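5. Fitting the switch in the Plorside bench rack

Read section 4 (assembling the posts) first. The rack must be upright, with all post bolts tightened, before anything is fitted in it. Allow 20 minutes for this section.

You will need:
the switch and its two side brackets
the bag of rack screws and cage nuts
a cross-head screwdriver
a set of hex keys
the bench mat
a soft cloth

5.1 Preparing the bench

1. Clear the bench in front of the rack to a depth of at least 400 mm.
2. Wipe the bench top with a dry cloth and pick up any loose screws or washers.
3. Lay the mat with its textured side up. Push the back edge up to the rack.
4. Keep drinks and open tool trays off the mat.

Note: a new mat may curl at the corners. Leave it flat overnight before use.

5.2 Mounting the switch

Caution: disconnect the power lead before lifting the switch. Do not lift it by the ports or by any cable plugged into them.

1. Fit one bracket to each end of the switch. Do not tighten the screws fully yet.
2. Count up the holes on both posts and press the cage nuts in at the same height.
3. Offer the switch up with the ports facing you. If there is a chassis in the rack already, the switch goes above it.
4. Put in one screw on each side, lower holes first, then the upper pair.
5. Check that the switch is level and tighten everything.
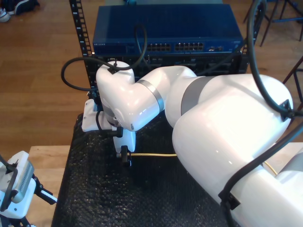 Figure 5. Switch mounted above the chassis, with the mat covering the work area.

6. Run network cables out to the side so that the port lights can still be read.
7. Reconnect the power lead. Do not leave any cable hanging over the front edge of the bench.

If the screws will not start, take the weight of the switch off them and try again. Bent or stripped screws should be replaced. A spare bag can be ordered from Heiskanen as part 186.

5.3 Wooden bench tops

Small scuffs and dark spots on a wooden top do no harm and can be left. Anything that is bolted down should be checked when the bench is cleaned.
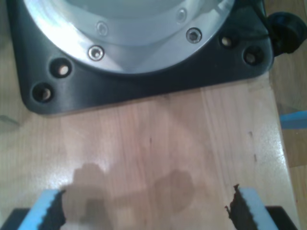
Use a hex key that fits the screw head fully, and turn each screw only until it is snug. Brush dust out of open fixing holes before wiping, or it will be carried across the top and scratch the finish. A barely damp cloth is enough for most marks. Dry the wood straight away, and go along the edge of the table as well.

Caution: do not use solvent or scouring pads on a glossy finish. Keep water away from plugs and cable connectors.

Go on to section 6, Labelling the cables.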